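The $139 Cure for a Floor Full of Cords

Every February the storage companies rediscover the cord. The holiday bins are gone from the shelves, and in their place come sleeves, clips, trays, and boxes with slots at each end, all promising a calmer room by the weekend. Wenell sells a kit of these for $139. Daltis has a wall channel system that reaches 800 if you let it go around the whole room, which the brochure would very much like you to do.

I have bought plenty of this stuff over the years. Most of it is in a drawer, tangled.

The rooms in the brochures are a big part of my problem. They have one lamp, one laptop and no visible outlet. Small workrooms in the real world have a router, chargers, a lamp that sits too far from the wall, and a power strip that landed on the floor on moving day and stayed.

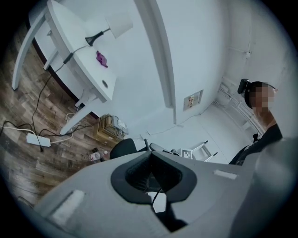 Black and white cables around the power strip, with a desk lamp above and a step stool farther back.

Wenell's answer to a floor like that is a lidded box. You put the strip in, feed the cords out through the slots and close the top. I tried it for 2 weeks. The strip was hidden, the cords still crossed the room, and every time I needed a free socket I had to get down on my knees and take off a lid first. Then there is the dust, which likes a box as much as anyone.

The under-desk tray from Langat is better, if you own a drill and a table you don't mind putting holes in. It gets the strip off the floor. It does nothing for the lamp.

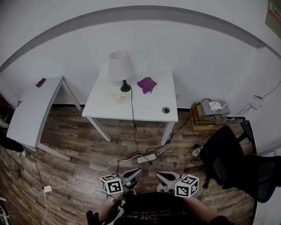
Table lamps get very little attention from the organizing trade, and I suspect that is down to there being no money in moving one. Furniture makers did try to help, years ago, with the grommet, that neat round hole in the tabletop meant to swallow cords. Look at how it gets used. The white side table here has one near its front right corner, and the lamp's black cord goes over the edge of the table anyway, down to the floor. I don't blame the cord. Getting a plug through one of those holes can mean a fight, and a hole at the front is no use when the socket is behind you.

Rakow will sell you a fabric sleeve to dress up the cord on its way down - very handsome, and you now have a thicker cord.

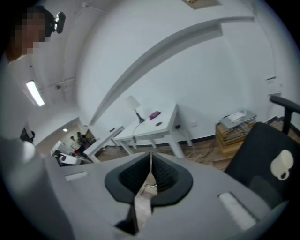
What I would buy

A longer extension cord, flat, run along the baseboard. A bag of 200 plain hook-and-loop ties, shared with a neighbor. Before either one, I would spend a Wednesday evening unplugging everything and finding out which chargers still belong to something I own. The tray can wait until after that. The lidded box can stay in the store.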